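The slowest pair of hands in Flendville

At ten to seven on a November evening the Flendville robotics club is arguing about biscuits. Specifically, whether a club that has spent the whole of its autumn budget on cable can be said to have a biscuit fund. Gijs Baert, who runs the Tuesday-that-moves (it moves according to when the hall is free), rules that it cannot, and everyone goes back to work looking betrayed.

The club has 16 members, of whom perhaps half turn up when it rains. They are sixth-formers, mostly, with a retired bus fitter and a woman who restores clocks and is the only person present who can solder without swearing. This term they are getting ready for the Kinsella Cup, a contest for two-armed robots that asks its entrants to do things a toddler would find beneath them. Pick a thing up. Pass it to your other hand. Put it down where you were told.

There are 16 tasks, and the rules for them run longer than my mortgage. Baert has them in a ring binder with the corners chewed off. "The dog," he says, and turns to the page on handovers.

The handover is where clubs come to grief. One arm is a fairly docile creature. Two arms share a table in the way that two cats share a windowsill, and each has to be told, in tedious detail, where the other one is going to be. A few millimetres out and the grippers knuckle each other like boxers at a weigh-in. A few the other way and whatever they were passing between them is on the floor, being looked for.

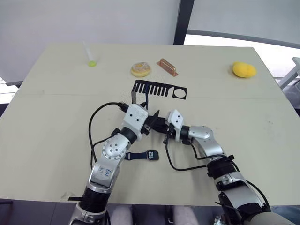
Fiachra Ó Gríofa is seventeen and has been on handovers since September. He did not ask for them. He missed a meeting with a cold, and when he came back his name was on the sheet. He has since become the local authority on the subject, and talks about grip the way other people's uncles talk about carburettors.

"People think it's about strength," he says. "You want it to hold on just enough that it looks like it doesn't care."

I ask how often it works. He considers this for a while and says it depends what I mean by works. The club's log, which he keeps, lists 2000 attempts so far this term, and the Cup's organisers suggest 3000 before anybody thinks of booking a van. The log has a column headed Remarks. Most of the remarks are "no". One, from October, is "NO".

The software is called Zeda, after nobody can remember what, and was written by a previous generation of members who have gone off to university and stopped answering messages. It has a setting labelled "gentle" and another labelled "gentle 2". Gentle 2 is faster. Ó Gríofa has asked for this to be renamed and been told that if he renames it, something else will stop working. 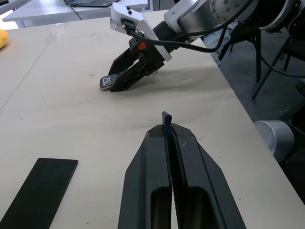 Small flat things are the worst, he tells me, and the judges know it. A ball at least sticks up and gives you something to aim at. For a flat one the fingers have to come in almost at table level, and the table is always a bit less level than you were promised. He has been practising with a little black piece that has IO printed on it in white, and he has views on how to hold it: right in the tips, fingers slanted down, body of the gripper kept well out of the way. The other arm, meanwhile, waits with its fingers shut. Waiting is a task too, according to the binder, and you can lose marks for doing it badly.

Baert's own career in this line was short. He entered the Cup as a student, with a team from Detunden, and they came last in a year when one of the other machines caught fire. He tells the story cheerfully and at length. The burning robot had already completed four tasks, and the judges let them stand.

He is less cheerful on the subject of money. The hall wants more for the winter because of the heating, and the heating does not come on until the club has gone home. A raffle has been proposed. So has a sponsored handover, in which members of the public would pay per successful pass, and this was quietly dropped once somebody had worked out the likely takings.

By half past eight the bus fitter has his coat on and the clock restorer is under a bench, winding cable. Ó Gríofa asks for one more go, is told no, and has two. He writes both of them up in the log, with his arm curled round the page, and when I ask what he has put under Remarks he says I can read it after the Cup.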